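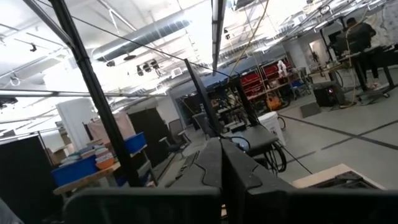 Home | News | Features | Equipment | Opinion | Subscribe

Features > Equipment > Planning and Purchasing

The arm is the easy part: budgeting for a first robot cell

By the Equipment Desk

August 14, 2023

When the Brirstead technical centre put its first robot arm out to tender, the specification ran to 3 pages and the arm took up most of them. Reach, payload, repeatability and warranty were each given a table. The room in which the arm was to stand was given a single line: "existing laboratory, first floor". By the time the installation was accepted, the room had cost more than the arm.

The centre's experience is a common one. Organisations buying automation equipment for the first time tend to plan around the item with the highest unit price. Suppliers quote for it promptly, finance departments know how to record it, and it is the thing that senior management expects to see when it visits. The remaining costs arrive later, in small orders raised against several budget codes, and are seldom added together.

Brirstead did add them together, and has allowed this magazine to report the results. Between approval and acceptance the centre raised 719 separate purchase lines connected with the project. Most were for modest sums: cable, brackets, fixings, floor tape, storage bins, adaptors. None of them would have troubled a budget holder individually. As a group they used up the whole of the contingency and a part of the following year's consumables allowance.

Power and cable routes

The first lesson concerns electricity. A robot arm, its controller, the computer that runs it and the monitors beside it will all need sockets, and they will rarely be where the sockets are. In a room with a permanent layout, the answer is to lay supplies under the floor or along the walls. In a room whose layout will change, supplies dropped from the ceiling are usually the cheaper choice over the life of the equipment.

At Brirstead the decision was left until the arm had been delivered. The first months were spent with extension leads on the floor, and the electrical contractor then had to work in a room full of equipment. The contractor's quotation rose accordingly. Any plan that includes ceiling work – lighting, power drops, changes to ventilation – should complete that work before the first crate is opened.

Data cabling deserves the same treatment. The centre ordered 300 metres of network cable in its first purchase and assumed that it would be sufficient for the full project. A second order of the same size followed in April.

The frame and the fittings

A frame around the workspace is often described in quotations as an accessory. It should be treated as a main item. The frame carries cameras, lights and cables, and every later change to the work will involve moving something on it. Buyers are advised to ask for the price of the uprights and crossbars separately, together with the price of additional joints, and to hold a stock of both from the outset.

Brirstead invited quotations from two suppliers. Wasska offered a complete cell in which the frame, arm and controller were delivered as one unit. Trila offered the arm alone, with a list of compatible parts. The Wasska quotation was the higher of the two, and the centre chose Trila on the strength of the difference. Its own review now takes the view that the comparison was unsound. The Trila price did not include staff time for assembly, and the centre recorded 1671 hours of technician time against the project before the cell was in regular use.

The review stops short of saying that the other supplier should have been chosen. A cell supplied complete would have been more difficult to alter, and the centre has altered its own several times. What the review does recommend is that staff time be costed at the tender stage and shown beside each quotation, so that the two figures can be read together.

Grippers and spare parts

The gripper is the part of the system that touches the work, and it wears accordingly. Fingers in particular should be regarded as consumables. The centre bought a single gripper from Marar with one set of fingers. When a finger cracked, the cell stood idle until a replacement had been ordered, approved and delivered.

The arrangement now in place is simple. A spare set of fingers is kept in the room, a second is kept in stores, and an order is raised automatically when either is used. The annual cost is small. The same approach has been taken with cables that pass along the arm, where repeated movement leads to faults that are difficult to trace.

Objects for handling are another cost that is easily overlooked. Research and training cells need a supply of everyday things to pick up – bowls, boxes, bins – and a place to keep them. Shelving was absent from the original Brirstead budget altogether.

Space for people

Planning drawings commonly show the arm at the centre of its working area with clear floor on every side. In daily use that floor is shared with carts, computers, chairs and the people who use them. The centre's drawings allowed for one operator. They made no provision for a bench at which a second member of staff could build or repair parts while the cell was running, and a bench was found to be necessary almost at once.

Floor marking is a low-cost measure and is worth doing early. Lines should show the limits of each working area and the walkways between them. They should be laid in tape until the layout has settled, and painted only afterwards.

Screening between areas should also be priced. Fabric panels and movable partitions are adequate for visual separation, but they are no substitute for guarding where a risk assessment requires it, and the two should appear as separate lines in any budget.

Setting the figure

The Brirstead review proposes that a first application for automation funding be divided into equal halves, the first covering the arm, gripper and controller and the second covering everything else. Finance departments may find the second half difficult to accept, as much of it cannot be itemised at the point of application. The centre's answer has been to attach its own list of purchase lines to each new request.

A further cell is planned for the room next door. The electrical work has been ordered, the shelving is in place, and the tender for the arm has not yet been issued.

Related items

Leasing or buying: what the small print says about software updates
Ventilation in converted workshops
How to read a maintenance contract
Second-hand controllers: a buyer's checklist
Training budgets and who should hold them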